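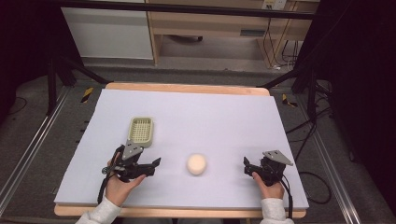
Search this site Go

Teaching a two-armed pick and place with hand-held grippers

This is version 2 of our guide to recording two-handed demonstrations. The first version grew out of a pile of notes Burgi Fankhauser kept while we were getting the Flodach project going, and it assumed you already knew half of it. This one starts from a bare table.

The task is a small one and I still love it. A soft ball sits on a board next to a shallow plastic basket. You close in on the ball with two grippers, one from each side, lift it between them, carry it over to the basket and let go. A learning program then studies your recordings and tries to produce the same movements on a pair of robot arms. There is no path planning by hand and no list of coordinates to type in. You simply do the job, over and over, and the arms pick it up from you!

Why a ball between two grippers?

One gripper can pick up a small sponge ball without any trouble, so using two looks like making life hard. Well, yes, that's the fun of it. With two, each side has to respond to the other. Push harder on the left and the ball slides right. Lift one side early and the ball rolls out of your hold. The program has to learn the timing between the arms as well as where they go, and a ball shows up bad timing straight away. A soft one forgives a bit of squeeze, so you can begin with sloppy hands and tidy them up as you go.

What you need

A table you can walk up to and stand at comfortably
A pale foam board to cover most of the top
Two hand-held grippers with their cables
A small basket with low walls
A soft ball, pale or bright, as long as the program can tell it from the board
A camera looking at the work from roughly head height
Tape for the floor

Setting up

1. Put the table in place and mark the floor by its far corners with striped tape. Tables creep. You lean on them, somebody hoovers, and a week later your recordings no longer line up with the old ones. With tape down you can nudge the table back in seconds.

2. Lay the foam board on top and check that it sits flat. Leave a strip of bare table at the front and back so you can see when the board has shifted.

3. Run the gripper cables towards your body or off the side. Try a full reach to the far edge with each hand before recording anything. If a cable goes tight, you'll start moving around it without noticing, and the arms will copy that too.

4. Put the basket on the left half of the board and the ball near the middle. For your first few tries keep them a hand's width apart or more, so the left gripper has room to get in beside the ball.

5. Start the Cevlow recorder and open and close each gripper once. Both traces should move on the screen. Swap the plugs over if left and right come up the wrong way round (we have all done this, and it is no joy to discover afterwards).

Recording one demonstration

Stand square to the table, elbows loose. Begin with the grippers apart and nothing touching the ball. Press record and stay still for a breath.

Now bring both grippers in together. Aim for the widest part of the ball and let both sides arrive at the same moment. Squeeze until the foam gives a little. Lift straight up, clear of the basket wall, then move across. Lower before you open. Dropping from a height works often enough to be tempting, but the ball bounces and you end up with recordings that finish in ten different ways.

Open both sides evenly, back away, stay still for another breath, and stop the recording. Lovely. Do it again. 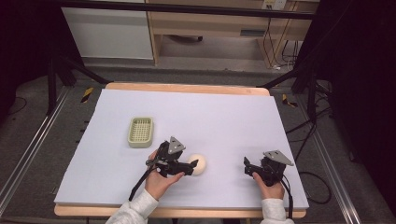 Should I throw away the recordings where I fumbled the ball?

Keep the ones where you fumbled and then recovered, and delete the ones where the ball left the board. A recovery shows the program how to get from a bad position back to a good one, which it will need sooner or later. A ball rolling off the table teaches it nothing useful.

Moving things about

This step made the biggest difference for us, so please don't skip it. In our first round we left the ball in the same spot every time and recorded 100 demonstrations. They looked gorgeous. On the arms, with the ball placed wherever we fancied, the task came off in 56 tries out of 100.

For the second round we recorded 100 again, and changed the starting position after every single one. Ball a little further back, ball close to the front edge, basket turned slightly. We changed nothing else: same grippers, same training settings, same person recording. This time the arms failed in only 11 tries out of 100. I was grinning all afternoon.

A simple way to do it is to drop the ball gently on the board and start from wherever it stops. People are bad at choosing random places. We drift back to the comfortable ones. If you prefer something stricter, the Gisler sheet in the downloads section has a grid of starting points you can tick off as you go.

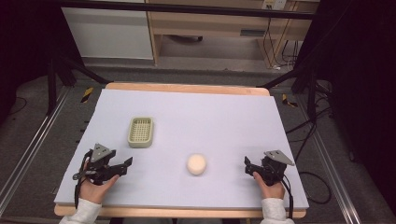 Grippers either side of the ball, basket to the left.

Checking your work before you train

Play back a handful of recordings at double speed. You are looking for three sorts of trouble. The first is long pauses in the middle, where you stopped to think; the program will happily learn to stop and think as well. The second is one hand leading every time. Most right-handed people come in early on the right, so practise with a slow count until the two sides match. The third is hands blocking the view of the ball right through the grasp. Dropping your wrists a touch usually clears it.

Then train on half of the recordings and have a quick go on the arms. It won't be great, but you'll see which part of the board it struggles with, and you can spend the next session recording there.

If the ball keeps slipping

Check the height first. Gripping above the middle pushes the ball down and out. Next look at the angle of the jaws, which should face each other across the ball. If both seem fine, slow the lift. Ours improved a good deal when we stopped snatching.

Once the ball goes in reliably, try starting with the basket on the right and see how much carries over. We are still working on that one.

Last updated: June

Contact Jarkiteck | Copyright Jarkiteck, all rights reserved | Back to top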